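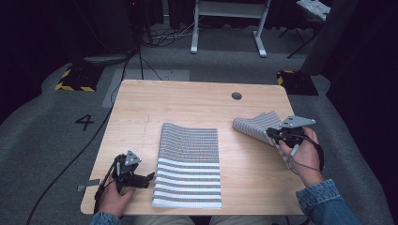 February, morning

Cold again, and the bus was late, so I got in after Leena. She had already put the kettle on. I had toast at home but ate one of her rye crackers anyway.

Table 4 all morning with the two striped mats. They are the ones with the broad white and gray bands at one end and the close, fine pattern over the rest. I had thought they would be easy because they are flat and there are only two of them. They are not that easy. If you lift one by a corner it curls over on itself, and when you let it down it wants to land at an angle. I like to get the first one settled a bit left of the middle before I bother with the second, and leave a strip of bare table between them so the edges don't catch.

Paavo asked which way up they should go, bands toward the chair or bands away. I said toward the chair. He said his mother always had hers the other way. I don't think it matters as long as both are the same, and I told him so. He went and asked Sevim, who said the same thing as me and then went back to her soup.

The pattern makes it hard to judge what is straight. The bands help. I look at the wide pale one at the end and set that against the front edge of the table, and I ignore the fine part, which goes swimmy if I stare at it too long.

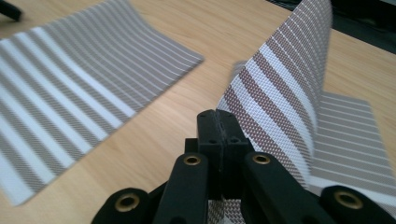

The right one gave me more bother than the left all morning. It may just be that I get to it second and am less patient by then. I tried taking it nearer the middle of the side, and then nearer the corner, and I prefer the corner, though the far end drags a little when I do it that way. Slow is better. When I rush I end up with one lying over the other and have to start again.

My back was stiff by eleven. I need to sit further forward on the chair and stop leaning. I wrote the same thing in here in the fall and did nothing about it.

Lunch was leftover rice and a boiled egg. Sevim talked about her sister's flat in Weltosthorpe, where the rent has gone up by 30 a month and they still haven't fixed the hall light. Hashini is off with her tooth. I owe her a message.

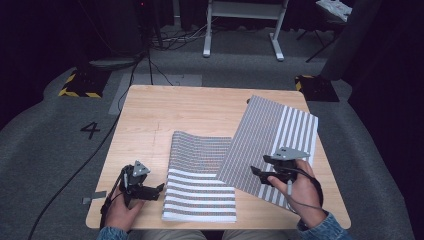 Evening

Home by six. Got potatoes, milk and dish soap on the way. I forgot the onions.

After a day of it I looked at our own placemats properly and they are in a bad state. One has a burn from the small pan and another has started to fray. I think we have had them since the old apartment. I put the worst one under the plant in the hall and the rest back in the drawer. I might look for something striped, with a coarser weave than these.

Lempi called while I was doing the dishes. She wants the cake tin back before the end of the month. I said I would bring it when I come for the sewing box, and I have put it by the door with my boots.

Wrote to Hashini. She can eat soup. In bed before ten, I hope.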